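Gatcombe Equipment Pages
Hands and Humanoids - The Nuvico Open Day

Updated Jan 25, 2024

If you've been reading this page for a while you'll know I list the Nuvico hands from a spec sheet, grumble about the spec sheet, and promise to go look at the real thing some day. Well, I finally went! Nuvico had their open day at the Hermans building and I got to stand next to the hardware for most of a morning, ask a lot of questions (some of them pretty dumb), and drink more coffee than I should have. So I've rewritten the whole listing, and what follows is partly product page and partly me going on about my trip.

The hand first, as that's what most of you write to me about. On paper it sounds like any other fingered hand. Up close what got me was how much of it is plain old mechanism - silver joint housings with slots in the sides, so you can look right in at the pins and linkages. I like that. I've bought equipment where everything hides behind a glued cover and you're guessing the minute it starts to click. The fingertips are black and rounded, and the back of the hand has a thick padded fabric over it.

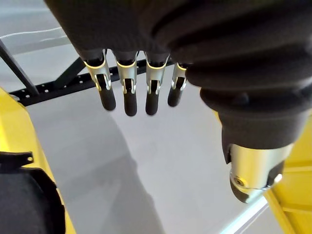 The four fingers and thumb, with the dark fabric cover over the back of the hand.

I asked about the cover, naturally, having ruined a few of my own. It comes off for washing, they told me, and you get two in the box. Extra covers are sold in packs of three. They'd like you to change one as soon as the seams start to go, and I'd listen to them on that.

What comes with the hand:

Hand, left or right (say which when you order, please, it's the thing people forget)
Two fabric covers
Set of spare fingertips
Wrist adapter, Cillska pattern
Cable, and the little driver you need for the tip screws

Lead time is 19 working days from order. The next batch ships in March and I'm told it's already filling up. I don't hold stock of the hands myself, so please don't drive over hoping to pick one up!

Now, the demonstration. It ran in short sessions with up to 11 people in each, and I'd say that was a good size, because you could get close without elbowing anyone. I went around twice (I asked first). The second time I skipped the talk and just hung back and watched the robots work, and I learned more from that than from the slides. You start noticing practical stuff, like how bulky a sleeve is once it's on an arm, and how much room you'd want to leave beside a fixture so it doesn't rub. Metal plates and clear panels pick up scratches too, so if you're planning a display with lots of shiny surfaces, put a few dollars aside for replacing them. Glare is the other thing. If you're using cameras, think about where your lights go before you bolt anything down.

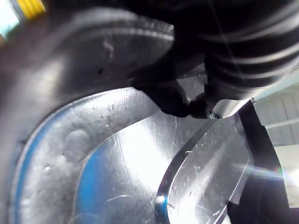

Feven Jemal wrote in after reading the first version of this page and told me I'd undersold the setup time. Her team planned on one afternoon for the wrist adapter and ended up needing two full days, most of it spent chasing a cable that was too short for the reach they wanted. Order the long one from the start, she says, and do the calibration with the cover on, the way you're going to run it.

Good advice, and I've added the long cable to the options below. I did ask at the open day about setup and got a very cheerful "oh, a couple of hours," so let's just say I believe Feven.

Options:

Long cable
Cover three-pack
Cillska adapter plate, second pattern (check your bolt holes first)
Hard carry case
On-site setup, one day, through Nuvico and booked separately

The other half of the visit was the bigger machines, the ones with legs as well as hands. I hadn't planned to list anything in this line. They cost real money, they need floor space, and most of my customers want one arm on one bench. But I came home thinking about them, so there's now an inquiry form at the bottom of the page and we'll see who bites.

A few notes if you're tempted. Clothing matters a lot more than I'd figured. Fabric bunches up at the bends, and a snug cuff at the ankle keeps it away from the foot. Look at your floor as well - carpet, wood and a raised platform are three different problems, and edges between them are where I'd expect trouble. Ask for a demo on your own floor before you sign for anything. 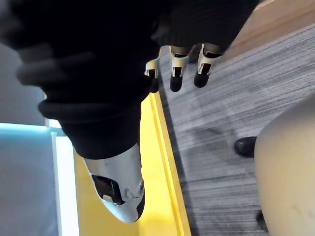

White-shelled fingers, black fabric with a ribbed cuff, and the foot over the yellow platform.

Prices for the hands are on request for now, as the new list isn't out until March and I don't want to print a number I'll have to take back. Returns are the usual Gatcombe terms, unopened and with the packing slip. Covers can't come back once they've been fitted.

If you want to go see for yourself, Nuvico says they'll run another open day, and I'll put the sign-up link here when I have it. Wear comfortable shoes, it's a lot of standing. And if you already own one of these hands, send me your notes like Feven did - good, bad, whatever you've got. I read all of them and the useful ones go up on the page.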